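Burnden 折叠沥水架，用了四个月后的评价

去年冬天把旧的沥水架扔了，铁丝生锈，碗底老是一圈黄印。新的这个是 Burnden 的双层折叠款，买的时候 297 元，同店还有一个 508 元的三层款，我量过吊柜下面的高度，放不进去，就没考虑。到现在用了四个月，每天早晚两次，可以写点东西了。

先说尺寸。架子展开以后比页面上标的略宽，多出来的是两侧的卡扣。如果水槽边上的台面刚刚够，下单前要把卡扣算进去。我家是左边放架子，右边留着切菜，差一点就顶到墙上的插座。折起来以后很薄，能竖着塞进柜子和冰箱之间的缝里，这一点和宣传一致。

安装不用工具。上层的四个脚插进下层的孔，听到一声响就到位了。第一次插得很紧，我以为孔位不对，拆下来又试了一遍，第二次就顺了。说明书只有一张纸，图画得太小，卡扣的方向要看很久。底下的接水盘是单独的一件，出水嘴可以朝左也可以朝右，换方向要把整个盘子抽出来掉个头。

承重方面，下层放十来个碗盘没有问题，上层我只放杯子和小碟。试过把一口铸铁锅放在上层，横杆没有变形，但是整个架子会晃，后来锅都直接擦干收起来。盘子的间隔偏窄，平盘可以一格一个，深一点的汤盘要隔一格放，这样实际能放的数量就少了将近一半。家里深盘多的人要留意。 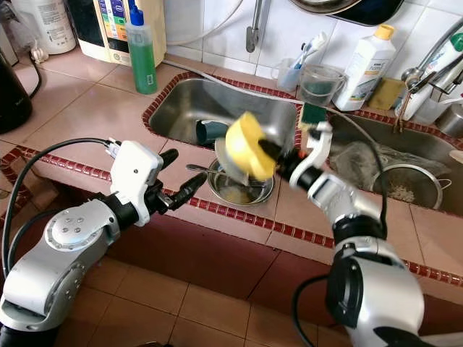

沥水的效果比旧架子好。晚饭后洗的碗，早上六点多起来基本都干了，只有杯底内凹的那种马克杯还会存一点水，这个换什么架子都一样。接水盘有坡度，但是坡度不大，水流到出水嘴之前会在角上积一小滩。我的办法是在盘子后面垫一块折起来的硅胶垫，抬高一点，水就走得干净了。厂家要是能把后脚做高一些，这一步可以省掉。

清洁是我最在意的。接水盘两周不刷会有一层滑腻的东西，用小苏打泡一会儿再刷就掉了。架子本身的横杆是圆的，抹布一捋就行。麻烦的是折叠的转轴，里面有缝，水垢会卡在里面，我用旧牙刷蘸白醋刷，每个月一次。我们这里水硬，四个月下来转轴附近有一点发白，没有生锈的迹象。

筷子筒要单独说一下。它挂在侧面，挂钩很浅，抽筷子的时候容易把筒子一起带起来。筒底的孔开得又太大，细的金属筷子会从孔里漏出去一截，戳在台面上。我用了一个星期就把它收进抽屉了，换上以前的陶瓷筒，放在架子旁边。砧板夹倒是好用，厚的木砧板和薄的塑料砧板都夹得住，竖着晾，两面都能干。

和别的牌子比。买之前我在朋友家用过 Aasen 的单层架，那个做工更扎实，焊点打磨得很光，但是不能折叠，价格要 900 元，对我来说不值。Pudport 有一款卷帘式的，直接铺在水槽上，只要 80 元，我买过一个，现在拿来晾洗好的菜很合适，拿来放碗就不太行，碗一多中间会往下坠，水槽也被占住，洗到一半得挪来挪去。要是一个人住，碗不多，买那个就够了。

售后联系过一次。收到的时候少了一个防滑脚垫，拍照发给客服，第二天回复，补寄的包裹从 Preltthorpe 的仓库发出来，等了九天。包裹里给了两个，多的那个我留着备用。脚垫是套上去的，没有胶，擦台面时挪架子，偶尔会掉下来一个，滚到柜子底下。

优点：折叠后不占地方，沥水快，横杆好擦，砧板夹实用。
缺点：深盘放不了太多，转轴缝隙难刷，筷子筒基本没用，接水盘坡度不够。

五分的话我给四分。台面窄、需要经常把架子收起来的人可以买，长期摆着不动的话，同样的钱可以看看固定式的。四月份店里有一次促销，接水盘可以单独加购，有需要备用盘的可以等一等。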